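Is there any point in owning three different power adapters for one desk?

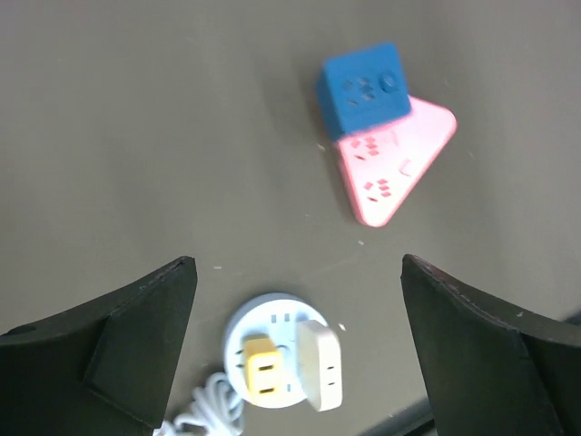 Ultunness, October

Posted by Nhung Mạch

I'm trying to cut down on the stuff on my desk and I've reached the power pile. There's a pink triangle strip, a blue cube and a white round one, and between them they are supposed to cover everything I plug in. My sister swears by the cube. She says the shape keeps fat chargers from blocking each other. I've been told the same thing about the triangle, by the shop that wanted to sell me the triangle, so you'll forgive me for wondering.

What I run: a laptop, a desk lamp, a phone charger and a small printer that gets used maybe twice a month. Four things. The desk is a plain gray-beige top with no cable hole, so whatever I keep will sit out where I can see it.

Do the odd shapes do anything a boring straight strip doesn't? And is it OK to plug the cube into the triangle and get the use of both? The Livine booklet that came with one of them says "flexible use" and leaves it there. Flexible how?

Posted by Jörg Kramer

Second part first: no, don't plug one into the other. I know people do it and I know the desk has not burned down yet. Everything on the second one then draws through the first one, and the first one has a limit. Turn each one over and look for the rating, in watts or amps. If you can't find a rating at all, I wouldn't keep it, whatever it cost.

As for shape, I'm not sold either. A triangle or a cube helps if your plugs are the bulky kind, and then only if the outlets really point away from each other. Two groups of outlets on the same flat face can still crowd. Take your biggest charger and your second biggest, plug both in, and see if a third goes in beside them. It takes a minute and tells you more than the box will.

With a lamp, a laptop and a phone I'd keep one and put the others in a drawer. The printer can go straight into the wall if there's a free outlet. Screw or clip the one you keep under the desk if it has holes for that. Many of the cute ones don't — check before you buy brackets.

Posted by Loan Chu

I have the cube kind and like it, it stays put. The button on mine is a switch, but I wouldn't assume that about yours, some are only a reset. Never had trouble in 7 years.

Posted by Masanobu Wada

"Never had trouble in 7 years" is what everybody says about everything. Old strips wear out. If a plug sits loose, or the plastic feels warm after an hour, get rid of it.

I'd also ask what the three of them cost together. I bought a "desk power system" from Bindbridge once and it was a strip with a lid. A plain one from the hardware store replaced it and is still going. Ugly, though, I'll give you that.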